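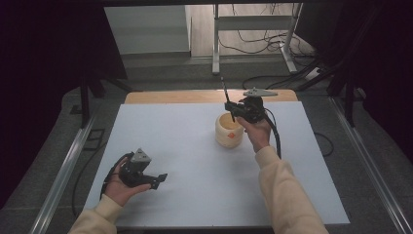 Hand-held grippers in use over a white tabletop board.

Dirnton Adult Learning Program
Progress report to the Elard Fund, December 7, 2025

Submitted by Samina Butt, Program Manager

Enrollment and attendance
The evening program enrolled 200 adults during the reporting period. English and basic math remain the largest courses. Attendance fell during the two weeks when the Herrero Street bus route was suspended and recovered once service resumed. A total of 53 learners completed the full bookkeeping course and received certificates.

Teaching staff
Periklis Dimitriou was appointed lead teacher for math. The second English position is still open. Maeve Ó Gríofa is covering those classes under a temporary contract, and interviews will be held in January.

Library and materials
The program purchased 700 workbooks under the materials line of the grant. Delivery was made in two parts, and the reading sets for beginners arrived after classes had started. Teachers used photocopied units in the meantime. The cost of copying, $500, was charged to the general supplies line.

Matters for the Fund's attention
We request approval to move unspent travel money to child care during evening classes. Several parents on the waiting list have named this as the main barrier to enrollment. A revised budget is attached as Annex B.

Questions on the accounts may be directed to Gebhard Oberholzer, Finance Office.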